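Ground floor and mezzanine, walk-through inspection
August 8, 2022
Inspector: Delphine Ruiz-Ortega
Received by: Thaddeus Dunleavy, Chrysikopoulos

Ratings: OK / FIX / CHECK. FIX items carry a deadline. CHECK items need a document or a measurement before they can be rated.

## 1. Floors and walkways

- [x] Floor finish intact, no lifted edges -- OK
- [x] Main route from entrance to rear doorway passable -- OK
- [ ] No cables across walking routes -- **FIX**
- [ ] Slip rating of floor coating on record -- **CHECK**

Comment: A black cable with a white cord crosses the open floor on the window side. Reroute along the wall or put it under a low-profile cover. Tape alone is not accepted on this coating; the last run of tape lifted at both ends. For the slip rating, the Jomden data sheet in the binder covers the previous product. Get the sheet for the coating applied last September.

## 2. Window wall

- [x] Window frames sound, no cracked glazing -- OK
- [x] Daylight adequate at nearest work positions -- OK
- [ ] Cardboard not stored on the floor -- **FIX**
- [x] Waste bins have lids -- OK

Comment: Two cardboard boxes are stacked under the tall window, near the low white cabinet and the dark bin with the yellow lid. Flatten or move to the store room. If the boxes are still needed, label them with a name and a removal date.

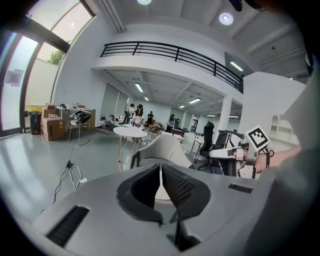 *Fig. 1. Ground floor, window wall at left, area under mezzanine at rear.*

## 3. Furniture

- [x] Round white table, thin gold-colored legs: stable under hand load -- OK
- [x] White upholstered chair: fabric and seams -- OK
- [x] Black and white chair by the window wall: leg joints tight -- OK
- [ ] Black office chairs at small white table: casters and gas lift -- **FIX** (mesh chair only)
- [ ] Wooden chairs under mezzanine -- **CHECK**

Comment: The mesh chair sinks when loaded. Remove from use until the lift cylinder is replaced. Vikari part on order per Dunleavy, no delivery date given. The second office chair passed. Wooden chairs were in use during the visit and were only checked by eye; turn them over and check the joints at the next round.

## 4. Mezzanine and area beneath

- [x] Black metal railing: fixings tight, no movement at mid-span -- OK
- [x] White column: no impact damage -- OK
- [ ] Load notice posted at top of stairs -- **FIX**
- [x] Fluorescent fixtures under mezzanine: all four lit, covers secure -- OK
- [ ] Desk area: power strips not chained -- **FIX**

Comment: Load notice is missing. The drawing set gives 500 lb as the limit for any single stored item; post that figure and the distributed load from the same sheet. Under the desks, 2 power strips are plugged into other strips. Fit a longer strip or add an outlet. Keep equipment clear of the rear doorway at all times.

## 5. Records

- [x] Extinguisher tag current -- OK
- [ ] Emergency lighting, 90-minute discharge test -- **CHECK**

Comment: Log sheet for the discharge test not in binder. Truveo did the last test and should hold a copy.

## Follow-up

FIX items under 1 and 4 to be closed before the September round. Item 2 same day. Send receipts and data sheets to D. Ruiz-Ortega -- paper copies go in the binder behind tab 2.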